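Revised weigh-in rules set for Tumby wrestling meet | Sports | Mutitz Courier

Wrestlers entered in the Tumby Open will weigh in under a revised procedure when the tournament begins on 23rd March, according to a bulletin sent to coaches by the meet office.

The main change is the timing. Scales will open 90 minutes before the first whistle and close 30 minutes later, with no second session. In past years athletes could weigh in the evening before and return in the morning if they were over.

A hydration check has been added ahead of the scale. Each wrestler gives a urine sample, which is tested for specific gravity. A reading above the limit printed in the bulletin means the wrestler may not step on the scale until a later sample passes. Samples are discarded after the reading is entered.

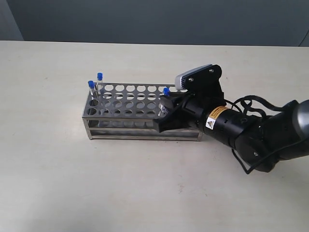 A test tube rack with blue-capped tubes. File photo

Meet director Gopinath Devadiga said the shorter window is meant to discourage late weight cutting.

"If you are 2 pounds over when the doors open, you are in the wrong class," Devadiga said. "Move up and wrestle."

Entries may be moved up one class without a fee until the scales close. Moves down will not be accepted after the entry deadline. The bracket is double elimination in all classes, and seeding is based on results from the current season only -- prior tournament placings no longer count.

Darmawan Rahman, head coach at Gasier, said his team had already adjusted its practice schedule. Gasier placed second to Jin in the team standings last year and returns most of its lineup, including both upper-weight finalists.

"We check weights at practice now instead of the night before," Rahman said. "The lighter kids notice it most."

The hall has seating for up to 1000 spectators. Four mats will be used through the quarterfinals and two from the semifinals on. Bout sheets will be posted at the head table once weigh-ins are complete.

The same procedure will apply to the age-group meet at Mutitz in May. Coaches with questions about class changes should contact the meet office before the entry deadline.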